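Section 3: Filling and Daily Portions

Read this before the first meal. The leaflet packed with the Prikmont dry food set covers the same ground in four cheerful sentences and leaves out most of what goes wrong.

What you need

A portion cup
A shallow steel dish
Dry food, any brand
A kitchen scale that reads in grams

The scale is not in the box. It should be. The marketing says the cup "takes the guesswork out of mealtimes," and a cup alone does nothing of the kind. Two foods filled to the same height can differ a good deal in weight, and the same food will settle differently depending on how you scoop it.

Before first use

1. Wash the cup and the dish in warm water with a little dish soap. Rinse well. The label says "ready to use." Wash them anyway.

2. Dry both with a clean towel, then leave them out on the counter until no dampness is left in the bottom of the cup. Small dry food sticks to a damp cup, and what sticks doesn't get served.

3. Put the dish on a flat, level surface. Press on one side of the rim and then the other. If it rocks, try another spot before you blame the dish.

Note: The Watholm mat sold alongside the set is described as non-slip. We tried it on tile and on sealed wood and would call it slow-slip. A folded dish towel did as well.

Setting the portion

4. Place the empty cup on the scale and press the zero button.

5. Add food until the scale shows the amount your vet or the food bag gives for one meal. If the bag gives a daily amount only, divide it by the number of meals. Feeding charts on bags tend to run generous, and the people who print them also sell the food, so a vet's figure is the better one if you have it.

6. Mark the level on the outside of the cup with a strip of tape. The mark is good for that food and no other. When you change foods, peel it off and start again at step 4.

Caution: Don't use the tape mark for more than one animal unless they eat the same food in the same amount. It sounds obvious until 6 a.m.

Pouring

7. Hold the cup around the middle, with its mouth low over the center of the dish.

8. Tilt slowly. Small granules tend to hang together against the side of the cup and then let go all at once, and a shallow dish with sloping sides won't stop the ones that bounce.

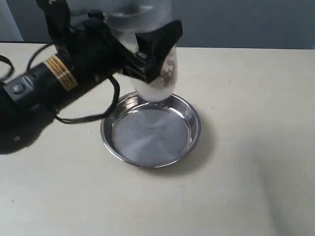

9. Keep tilting until the cup is empty, then tap the side with a finger. Look inside before you put it away. A few pieces left behind at every meal will throw off the portion you took the trouble to weigh.

10. Pick up anything that landed outside the dish. If this happens at every meal, lower the cup before you buy anything. Ferkari makes a clip-on collar that is supposed to cut spills. It also leaves a groove where crumbs collect, and we could not see what it did that pouring from lower down did not.

Note: A full cup is harder to pour neatly than a half-full one. For big portions, pour in 2 goes. No one is timing you.

Cleaning

11. Wash the dish after the last meal of the day. Steel shows water spots, and wiping it dry takes care of them. Skip steel wool, even the kind sold as gentle.

12. Wash the cup at least every 3 days. Fat from dry food leaves a film, and a frosted finish makes that film hard to see. Run a fingertip around the inside – if it feels slick, wash it now.

Checking the portion

Repeat steps 4 and 5 every time you open a new bag, even of the same food. Makers change recipes and piece sizes without much announcement. If your mark falls at 200 grams on the old bag, find out where it falls on the new one.

The Onuoha storage tub, sold separately, holds up to 400 scoops according to its lid. The lid doesn't say what size of scoop, so we would ignore it. Keep the food in its own bag, fold the top down tight, and put the whole bag inside whatever lidded container you already own. That way you also keep the date code and the feeding chart, in case there is ever a recall or a question for the vet.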